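Granite, sealing, and is my installer full of it?
Kitchens & Baths > Counters

PebbleAndPine
Original poster

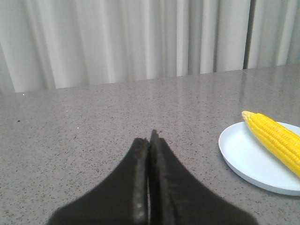
So we're 5 months into the new house and I finally have the kitchen I wanted, and now I'm second-guessing everything about taking care of it. The installer told me to seal the granite every October like clockwork. My sister-in-law has had hers for 15 years and has never sealed it once. The guy at the paint counter says all sealers are a scam. I have read so much about this that I'm starting to dream about it.

Some background. We cook a lot. I do lemons, tomatoes, a lot of oil, a lot of coffee. The kids leave grape juice wherever they feel like it. The installer used a sealer called Praltis and left me the rest of the bottle, which was nice of him. He wants $300 to come back and do it again, which was less nice.

What do you all do? Is it worth paying somebody? And what do you clean with day to day? I've been using dish soap and water and it's leaving a haze that drives me up the wall.

tubbs_mcgee

$300 to wipe liquid on a counter and wipe it off again. I'm in the wrong business.

Do the water test before you do anything. Put a few drops in the spot you use the most, wait 30 minutes, blot it. If the stone is darker under there, seal it. If it isn't, go have a beer. I've been in this house since my kids were small and I've sealed twice.

marigold_kitchen

Seconding the water test, but do it in more than one place! Mine passed with flying colors over by the fridge and flunked right next to the sink, where all the wiping happens. I would have gone on thinking I was fine for years.

For the haze, you're using too much soap. A tiny squirt in a whole sink of warm water, then go over it with plain water, then dry with a microfiber. The drying is what does it. If you let it air dry you'll see every swipe.

PebbleAndPine
Original poster

Too much soap is extremely likely. I am a squirt-it-right-on-the-sponge person.

Tonight I'll try the drops by the sink and by the stove and report back.

GroutExpectations

I'm going to disagree with tubbs a little here. I did tile and stone for a long time, and whether you need to seal depends on the stone more than on your habits. Some of those dense dark ones will barely take sealer at all. You put it on, it sits there, it dries sticky, and then you have a worse haze than you started with. Some of the lighter ones drink it up and you'll be redoing them every year. So your installer might be right, and your sister-in-law might be right too, with different slabs.

Did you keep the paperwork with the name of the stone on it? Gray covers a lot of ground.

One more thing, the haze could be leftover sealer. If he didn't buff it well, soap isn't your problem. Take a little of the same sealer on a rag, wet one small patch of haze with it, wait a minute or two and buff hard. If that patch comes up clear, you know what you've got.

tubbs_mcgee

Fair enough on the stone. I still say $300 is robbery.

GroutExpectations

Oh, it's robbery.

harborlight_5

Can I put in a word for just buying quartz, lol. Zero sealing. We did ours when we redid the downstairs and I have not thought about it since.

marigold_kitchen

And you can't put a hot pan on it. My neighbor has a lovely ring on hers from a slow cooker, right in the middle of the island where everybody can see it. I'd take the sealing.

harborlight_5

You're supposed to use a trivet on granite too!

marigold_kitchen

Supposed to, sure.

PebbleAndPine
Original poster

OK, I went and dug through the junk drawer. The invoice says "gray, polished" and then a slab number. So that's helpful. The stone yard was Fallovico, over past the lumber place, and I'm going to call them and see if they can look up the number.

Water test: stove side, nothing, looks the same as before. Sink side, there's a darker spot — not super dark, but my husband saw it too without me pointing. It was gone before bedtime.

So do I seal the whole thing or only the sink side? Can you even do only one part?

GroutExpectations

You can do only one part. It's a penetrating sealer, it goes down in the stone, so you won't get a line. Clean it the night before and let it dry overnight. Work in small sections, put it on with a lint-free rag, and don't let it dry on the surface. Go by the time on the label, they're all different. Then buff it till your arm hurts and keep it dry overnight if you can stand to.

Open a window, too. Some of them stink.

oldbluecanoe

Been lurking on this one. I use the Kobori spray that says it cleans and seals in one step and I've been happy with it? Is that bad? It smells like oranges.

tubbs_mcgee

Not bad. It's a cleaner. Whatever sealing is in there isn't much. If you like oranges, carry on.

GroutExpectations

I'd check whether there's citrus in it or just the scent. Real citrus or vinegar, every day, will wear down a sealer and can dull some stones.

oldbluecanoe

Just looked and it says "fragrance," so I guess I'm safe. Those were a tense couple of minutes.

PebbleAndPine
Original poster

Update! Fallovico found the slab. The woman there said that one is on the thirsty side and she'd test it twice a year and only seal when it fails. She also said her own counters haven't been done in ages, so make of that what you will.

I tried the haze trick on a patch behind the toaster and it came up shiny. Like, embarrassingly shiny, now the rest looks terrible next to it. So it was leftover sealer, and I've been scrubbing at it with more and more soap this whole time, ugh.

Plan is to do the sink side this weekend with what's left in the bottle and buff out the rest while I'm at it. Does anybody know if Praltis goes bad once it's been opened? There's no date on it anywhere.

tubbs_mcgee

Shake it. If it's got chunks, toss it. If it pours like water, use it.

marigold_kitchen

I'd still try it on that same patch behind the toaster first. And post an after picture when you're done, I want to see the shine!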